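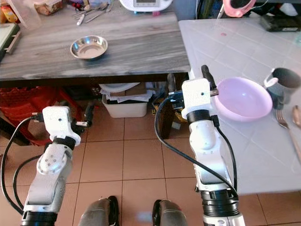
*Figure 8. Both arms at the kitchen station, with the tiled table on the right and the wood-grain counter behind.*

## 9. Good practice when working around dishes and cutlery

By now you have the arms powered, the cables seated, and the station chosen, and you are probably itching to pick something up. Please give this section ten minutes first! It covers the house rules we follow at Hammont whenever a two-armed unit works near crockery, and most of the support calls we get from new kitchens come down to one of the steps below having been skipped on a busy morning.

### 9.1 Before you start

1. Walk once around the whole station, including the side you don't normally stand on. Look at the floor as well as the surfaces, and move anything you might trip over if you had to step back quickly.
2. Follow each arm cable with your eyes from the gripper housing down to the base. A cable should hang in an easy curve like the ones in Figure 8. If it is pulled tight at any point, return the arm to its rest pose and reseat the clip (see Section 4).
3. Check that both gripper fingers are clean. A little dish soap on a damp cloth is fine, but never spray anything directly at the housing.
4. Set the speed limit to Household on the Stisen control panel. Factory speed is locked behind code 605, and we ask that you leave it locked while there is anything breakable within reach.
5. Say out loud that you are starting. It feels silly the first few times, we know, but it does become a habit, and everyone sharing the room will thank you for it.

> **Caution:** Keep hands, sleeves, and hair out of the space between the two arms whenever the status light is green. Both elbows can swing inward at the same moment, and the opening between them closes faster than you might expect.

### 9.2 Handling the items

6. Work on one surface at a time. If you need to go from the table to the counter, raise both grippers clear of everything first and only then turn.
7. Take bowls by the rim, using the lightest grip setting that holds. Plastic bowls flex, so go up one setting at a time and wait a moment between tries.
8. Clear forks and spoons away from a mug before you reach for it. A mug that is lying on its side should be approached from the handle end, slowly, with the second arm held still.
9. Pick up flatware by the middle of the handle. Sharp knives stay off the list altogether at this level; the Ferreira knife tray, sold separately, has its own booklet and its own training.
10. Set things down with the gripper fully stopped, then open the fingers, then lift. Opening on the move is how cups end up on the floor.

**Note:** Glazed tile is slicker than wood or laminate, and a light item can slide when a finger brushes it. If this keeps happening, lower the approach speed before you touch the grip setting.

### 9.3 When to stop

Press the red button if a person or pet comes into the marked area, if you hear a click you haven't heard before, or if you simply lose track of which arm you are driving. You don't need anyone's permission, and there is no penalty in the log for stopping early. If the panel shows message 104, the arm has met more resistance than it likes. Leave it where it is, take the load off by hand with the power down, and only then restart.

The Flikville service desk is open until five every day but Wednesday, when it closes at noon. Please have your unit's serial number ready when you call.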